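Jewelry Care and Repair by Mail: Frequently Asked Questions
Flataleo, Drestbridge workshop. Last updated 2023-05-17

What do you restring?
Beaded bracelets and necklaces in glass, stone, shell or plastic. We do not restring items with a continuous metal core.

Which cord is used?
Elastic bracelets are strung on Vidmar cord, 0.8 mm unless the bead holes are too narrow. Knotted necklaces are strung on silk or nylon.

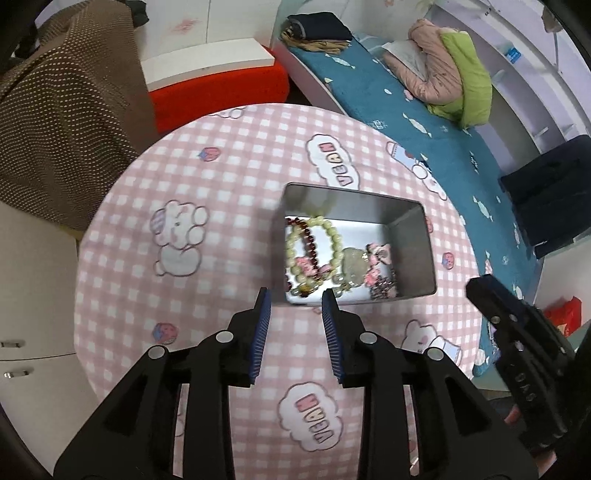 How often should a bracelet be restrung?
Every 2 years with daily wear. Elastic cord that shows gaps between beads at rest has lost tension and should be replaced.

Can beads be cleaned at home?
Glass can be wiped with a damp cloth and mild soap. Porous stones – turquoise, coral, untreated jade – should be wiped dry only. Do not soak a strung piece. Water held in the holes weakens the cord.
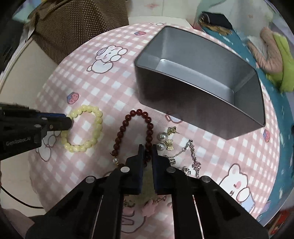
How should I pack items for shipping?
Place each piece in its own bag and write the order number on it. Loose beads go in a sealed bag. Parcels with more than 4 pieces need a second order form.

Is my parcel insured?
Return shipments are insured up to the value declared on the form. Outbound cover is arranged by the sender.

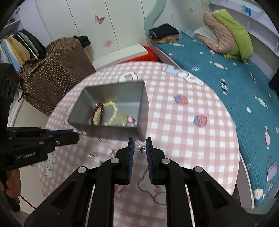 How do I track a repair?
Enter the order number in Cakular, our tracking page. Status changes to "Bench" when work starts and "Packed" when it is complete.

Are you open all year?
The workshop closes for the first 2 weeks of July. Parcels received then are logged but not opened.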